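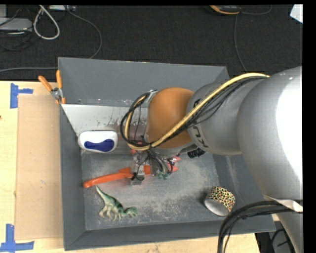 Gray bin on the light wood table, orange-red tool and dinosaur in it.

February 23, 2023. Bench notes, bin contents and bin condition.

Bin: gray, rectangular, sloping sides. Inside length at the rim 700. I did not take the length at the floor and should have, because the slope takes up usable space and the rim figure gets quoted as if it were the floor. Tomás to measure with the steel rule, both ends. Floor is scuffed. Wiped with a damp cloth, marks stayed. Leave it as is, no abrasive.

Contents: long-handled hand tool, orange-red, handle curved and rounded at the end. Toy dinosaur, on its side. The tool takes up most of the discussion. Laid lengthwise it sits fairly flat, laid across it rides up the slope. Keep it lengthwise until we decide otherwise.

Weighed the tool on the Woselcombe scale: 934 g, two readings, same value. The October sheet has it at 100 g less. Either a typing error or a different tool. Asked Adjoa, she will check the old sheet. Dinosaur not weighed.

Reflection: the handle throws a faint reddish patch on the bin floor. First took it for a stain and tried to clean it. Not a stain. Note for Farzad so he doesn't repeat it.

Table: bin placed 60 mm in from the front edge, tape at two corners of the cardboard beside it. Tape lifts on the lower one. Hervé has the better roll in the Storness cabinet.

Open:
floor length of bin
October weight
new tape, left corner
label for the bin, Pickering wants the short form of the number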